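Can a Machine Do It Yet? Questions About Chores at Home and on the Shop Floor

Page kept by Lacey Greenwood and Sepehr Safavi. Last changed July 3, 2018.

We get a lot of mail from people who run small shops, and from people who would simply like to stop folding laundry. Most of it comes down to the same few questions. The answers are kept short, and where we don't know, we say so.

What can a robot arm do today without much help?

It can pick up things that are rigid, small and of a known size, and set them down at a known place. Letter blocks and squares drawn on a table are a fair test of that. A block has flat sides and doesn't bend, and a marker line is all the fixture you need. If an arm has trouble with blocks, it will have trouble with your parts bin.

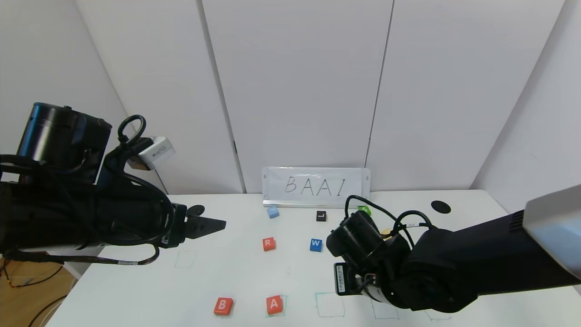 Will a robot fold my laundry any time soon?

Folding is still slow and unreliable. A shirt has no fixed shape, so the machine has to work out where the sleeves are before it can do anything with them. We have seen good results with towels laid flat by a person beforehand. We would not plan a household around it.

Why do two arms cost so much more than twice the trouble?

With two arms you have to keep them from hitting each other, and you have to decide which one does which part of the job. For sorting small items one arm is often enough. Two are worth having when something must be held while something else is done to it, such as opening a jar or closing a bag.

How exact does the placing have to be?

That depends on what comes next. A cup on a shelf can be off by the width of a finger and no one minds. A part going into a press can't. Write down the worst placement you could live with before you talk to a seller, and ask to see that tolerance met with your own item. A small cube between two flat fingers is an easy hold, and a seller who shows you only easy holds has told you very little.

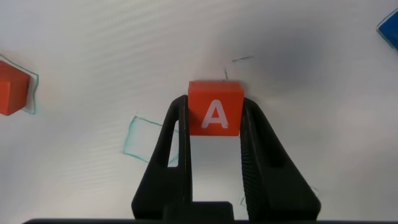

Ask also what happens after a bad grip. Some systems stop and wait for a person. Others try again, and a few go on as if the part were there. At the Malano packing room, where Sepehr worked for a time, the third kind caused most of the lost hours. The arm went through its full motion with nothing in it and the next station ran dry.

How many tries should I ask to see?

More than a sales visit allows. In February we kept a log at the Visoswood shop over 2,961 picks of small wooden parts. The arm missed 17 of them. That sounds fine until you learn that each miss needed someone to walk over, clear the table and press a button. A shop with one person on shift will feel every one of those walks.

Does the robot need its own camera?

For anything that isn't held in a fixture, it does. A camera near the gripper gets a close look at the item just before the fingers close, and a second one farther back gives the layout of the table. Keep the lenses clean. Check them again if you change the lights over the bench, as shadows can throw off a system that was set up under different lamps.

Can it handle items that aren't lined up?

Often, if they are apart from each other. A block turned at an angle only asks the wrist to turn with it. A pile is harder, and a pile of mixed shapes in a deep bin is still the job most likely to send you back to doing it by hand.
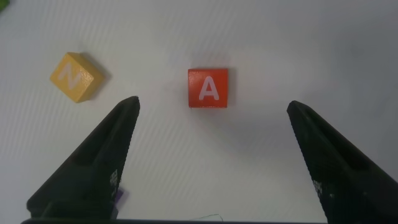 Negin Mahmoudi wrote to us that this matches her bench, except that mixed bins gave her less trouble once she stopped filling them to the top. She now puts in a shallow layer and tops it up during the shift. It costs her a few minutes and she thinks it's worth it.

We have added that to our own notes - thank you.

What about dishes?

Plates in a rack, fairly good. Wet glasses, poor. Pans with food stuck to them, no.

Where should a small shop start?

Pick one dull job with one kind of part. Run it next to the person who does it now for three weeks and keep a log of every stop. Leave the rest of the floor alone until the log is boring to read.

Questions can be sent through the contact form. We read all of them, though a reply may take a while.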